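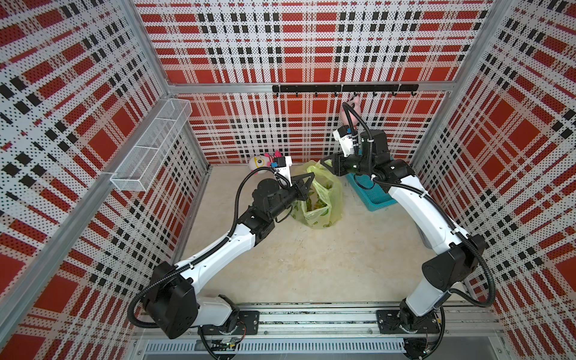 Clornero Resettlement Agreement

The Clornero Resettlement Agreement is an arrangement under which a group of towns accepts refugees who have already been recognised as such in a first country of asylum. It was signed in the town of Clornero on 4 November 2021 and came into force the following February. The agreement covers housing, schooling, language teaching and the sharing of costs between the towns. It does not deal with asylum claims made at a border, which remain a matter for national authorities.

Background

Before the agreement, each town took in refugees under its own rules. Clornero offered two years of subsidised rent, while neighbouring Donidgate offered six months and no language classes. Families often moved from one town to another soon after arrival, and their records did not follow them. Children could wait a full term for a school place.

A report by the lawyer Hilde Verhoeven recommended a single set of terms and a shared fund. Her first draft proposed fixed quotas based on population. Donidgate objected that its housing stock was too small, and the quotas were replaced by yearly pledges.

Terms

Each member town makes a pledge every February, stated as a number of people. The pledges together must come to at least 500 places a year. A town that falls short of its pledge pays into the shared fund for each place left unfilled, and the money goes to the towns that have taken in more than they promised.

People arriving under the agreement receive a residence permit for five years, the right to work from the first day and a tenancy of at least 20 months. Adults are entitled to language lessons in the evening or during the day. Close relatives may apply to join them within the first three years, and these relatives are counted separately from the pledge.

Administration

The agreement is run by a small office in Clornero, headed since its opening by Kornél Bodnár. The office keeps the register of pledges, matches families to towns and publishes a yearly statement of accounts. Disputes between towns go to a panel of three, whose decisions are binding on questions of cost but only advisory on questions of placement.

Membership

There were 13 founding members. Skarnavitz joined a year later, after a local vote, and made a first pledge of 135 places, the largest by any single town at that time. Donidgate gave notice that it would leave, then withdrew the notice when the rules on unfilled places were eased for towns with a housing shortage.

Criticism

Siobhán Madigan, a councillor in Donidgate, has argued that the payment for unfilled places lets richer towns buy their way out. Shadi Boutros, who writes on refugee law, has criticised the matching process for giving families no right to refuse a placement. A right to ask for one review was added later, though the family must stay in the assigned town until it is decided.

See also

Burden sharing
Family reunification
Third-country resettlement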